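Welcome, and thank you for taking an interest in the Dornden cabinet demonstrations! We put this set together over a long and mostly happy spring, and this page tries to tell you what we wish somebody had told us when we picked up other people's data.

# Dornden Cabinet Demos

The set holds 3365 demonstrations, all of them driven by a person at a remote control station while the simulated arm did the work. There are 67 room layouts, and we held 8 of them back for testing, so please don't train on those (the file `heldout.txt` lists them by name).

## Views

Each demonstration comes with a close view near the gripper and two wider views of the room.

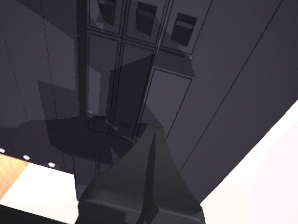
Close views are the part of the set that people write to us about most, and it's easy to see why. They tilt a great deal, and large dark shadows can fall right across the furniture. With the gray gripper finger pointing up over the lower ends of the doors, and the door handles showing only as short, thin bars, you'll understand why our operators kept the wide views open as well. If your model crops its input, check that the crop keeps the fingertip.

## How the demonstrations were made

Špela Dimitrov and Anselmo Bustamante drove most of the arm sessions, with Yatziri Quezada joining in May. Everybody used the same hand controller, which passes its motion to the simulator through a little program called Cimgate. Squeezing the trigger closes the gripper, and letting go of the side button lets you move your own hand back to a comfortable spot without moving the arm.

We asked operators to go slowly near handles and to carry on after a clumsy grasp. You will find pauses, second tries and a fair amount of dithering, and we left all of that in!
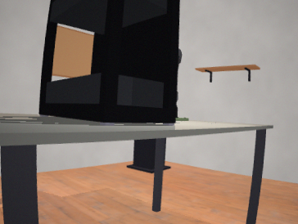

Resets happen between demonstrations and are trimmed out of the recordings. The room layout stays fixed within a session, but the starting pose of the arm is drawn fresh every time, so two neighboring files may begin quite differently.

## What is in a file

- `actions`: the hand controller's motion, after smoothing
- `joints`: arm and gripper positions
- `views`: the close view and both wide views
- `operator`: a short code for the person driving
- `notes`: whatever the operator typed afterward, often nothing
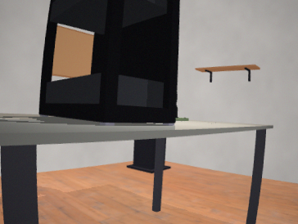
Timing is shared across all of these, so you can line up an action with any view by its step number. In 38 files the notes are missing altogether. Candela Vallejo has looked through them and the motion is fine, so we kept them.

## Known rough spots

Smoothing makes quick wrist turns look gentler than they were. The `operator` codes changed once, early on, and the old ones are mapped in `codes_old.txt`.

Questions and corrections are very welcome. Alžběta Havlíček looks after the issue list and likes a file name with every report.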